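INT 214 Domestic Interiors: Materials and Care
Week 6 handout - Upholstery fabrics, soiling and routine maintenance
Lecturer: Maribel Quintero
Tutorials: Senan Daly

6.1 Structure of damask

Damask is a figured weave in which pattern and ground are formed by contrasting faces of the same weave, usually satin. The design reads by the way light falls on warp-faced and weft-faced areas, so a single-colour damask still shows its pattern. Two-colour damasks use a weft of a different colour from the warp.

Long floats give the fabric its lustre and are also its weak point. They catch on rings, buckles and claws. A snagged float should be eased back with a blunt needle and never cut.

6.2 Soiling

Classify soiling before choosing a treatment:

Dry particulate - grit, lint, crumbs. Abrades yarn at the front edge of the seat and along the arms.
Oily - skin and hair contact. Greys the headrest area first.
Waterborne - drink spills, wet umbrellas. Leaves a tide line at the limit of spread.

Remove dry particulate first in every case. Water applied over grit carries it into the weave. Household litter near seating should be cleared before vacuuming so that it does not block the nozzle.

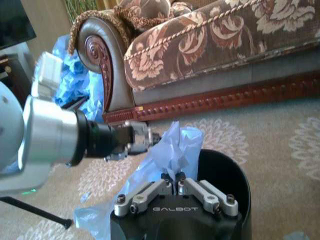 6.3 Vacuuming procedure

1. Remove loose cushions and bolsters. Treat each one separately.
2. Fit the upholstery head and set suction to low.
3. Work along the warp in overlapping strokes, from the back down to the seat.
4. Use the crevice tool at the junction of seat and back.
5. Keep the head clear of cord, gimp and fringe. Metallic-look trims are brushed by hand.

Where one piece combines plain and figured fabrics, assess each separately. A plain back panel will often show fading and marks well before a patterned seat does,

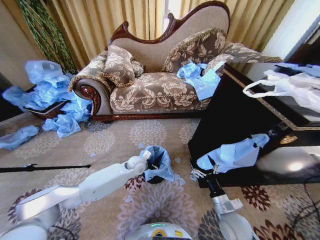
and the two may differ in fibre content even where the colours have been matched. Test any cleaning agent on a concealed area of both.

6.4 Show-wood frames

Carved work collects dust in the recesses. Use a soft natural-bristle brush, with the vacuum nozzle held nearby to catch what is dislodged. Mask the adjoining fabric before applying wax - staining at the frame line is difficult to reverse.

Reading: Pugh, course reader, section 19. Bring your swatch book to the tutorial.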